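Week 5 of the Podiro trial in our prep kitchen. Two arms, 128 covers on a good night, and my shifts start at 2 now instead of noon – less peeling, less pay too. Mixed feelings, typing this on my brake.

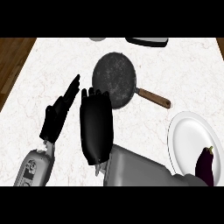 Who lost hours? The prep crew, all of us, and the line cooks didnt lose any.

Manager says we'll get trained on the Clotberg software in May. Extra money for that? Still waiting to hear. More later, gotta run – fryer's beeping.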